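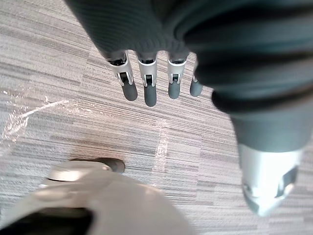 *By Fiorella Guerra, in Reading Room > History and Biography*

**Endnotes dropped from the paperback of "Rooms to Let"?**

I finished the hardcover of Lino Piras's *Rooms to Let* in February and liked it enough to order the paperback for my sister. It's a history of women who ran boarding houses together, mostly in pairs, mostly in mill towns. The publisher is Ikier Press.

The paperback has no endnotes. The hardcover had 55 pages of them. In their place there is one line on the copyright page with a web address, and the address goes to the press's front page. I looked through the site and couldn't find the notes.

Does anyone know if they are posted somewhere? Also, is this normal now?

---

**marginalia_jo**

It's common with trade paperbacks. Paper costs money and most readers skip the notes. I've seen it on biographies for years.

I don't mind it if the link works. A link that goes to a front page is another matter.

---

**Torquil Guthrie**

I mind it either way. The book's whole argument rests on letters and account books that hardly anyone has seen. Chapter four says two women in Ilteo held a lease in common and left each other everything. That is a large claim and I want to see what it is based on. In the hardcover the note gives you the county record and the page. In the paperback you take his word for it.

---

**coldframe**

You'd be taking his word for it with the note too, unless you plan to drive to the county office.

---

**Torquil Guthrie**

I did drive to the county office. It's 40 miles from me. The lease is there and it says what he says it says. I could only do that with the note.

---

**marginalia_jo**

OK, fair. But you own the hardcover. The person buying the paperback is usually someone like Fiorella's sister, who wants to read about the boarding houses. My library group read it and out of the whole group one person looked at the notes, and she was looking for her own great-aunt.

---

**Fiorella Guerra**

My sister teaches eleventh grade and wanted to use two of the chapters in class. She would have used the notes. I should have said so in the first post.

---

**Ettore Bortolotti**

Used bookseller here. A few practical things.

- The hardcover is out of stock at the press but not hard to find. I sold one last month with a worn jacket.
- The large print edition was done under license by Fujimoto and it does have the notes, in the back, in regular size type.
- The ebook I have has the notes and the links in it work. I can't say if that's still the version being sold.

The index in the paperback is also wrong. It was carried over from the hardcover and the page numbers are off after the photo section. Look up "laundry" and you land in the middle of the chapter on coal bills.

---

**coldframe**

The index thing bothers me more than the notes. Somebody had to decide not to check it.

---
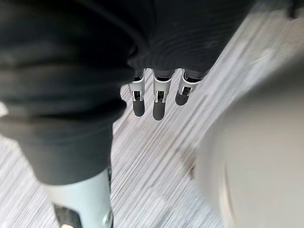 ILTEO, May 29, 2026

**Khrystyna-Mariia Pylypenko**

I was a research assistant on the book for one summer, so I'll say what I can. I don't work for the press and I'm not speaking for Lino.

The notes were meant to go up as a PDF the week the paperback shipped. The file exists. I have a copy of a late draft but I won't post it, as it has corrections in it that were never signed off on. I wrote to him this morning to tell him the address goes nowhere.

On the Ilteo lease: thank you for checking. I copied that one out by hand. The clerk let me sit with it for most of an afternoon.

I'd add that some of the notes are short on purpose. Several families let us read letters on the condition that we not say where they are kept. So "private collection" in the notes doesn't mean we were being lazy.

---

**Torquil Guthrie**

Good to know, and thank you. I'd still argue with "private collection." It turns up again and again in chapter six, which is also where he makes his strongest statements about how the women saw themselves. If the families won't be named, he could quote more of the letters and let us read them.

---

**Khrystyna-Mariia Pylypenko**

He wanted to. Two of the families set a limit on how many words could be quoted. One of them set it at 90 for the whole collection.

---

**Torquil Guthrie**

Then he should say that in the text. I would have read chapter six differently.

---

**marginalia_jo**

He does say it, in the preface, second or third page. The wording is vague but it's there.

--- 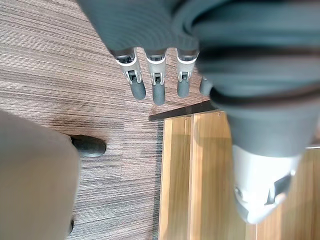
I went back and found it. "Some readers of these letters were asked to be brief, and I have been." I took that as a bit of style the first time through. Khrystyna-Mariia's version is clearer and I wish he'd used it.

I still think chapter six is the best one. The part where they argue by mail over whether to buy a second stove told me more about those two than any of the theory up front.

---

**Drelladness**

New here, found this by searching for the notes. I emailed the press and got a form reply saying paperback corrections are collected for the next printing. No word on the PDF. If more of us write in, it may move faster. Use the permissions address, as the general one bounces.

---

**coldframe**

Wrote to them. I asked about the index too.

---

**Ettore Bortolotti**

Fiorella, if your sister only needs two chapters, check whether her library system has the Fujimoto edition. If not, send me a message. I've got a hardcover coming in with an estate lot, some underlining in pencil, and I'd let it go for what she paid for the paperback.

---

**Fiorella Guerra**

Messaging you now. The pencil is fine. I'll post here if Ikier writes back.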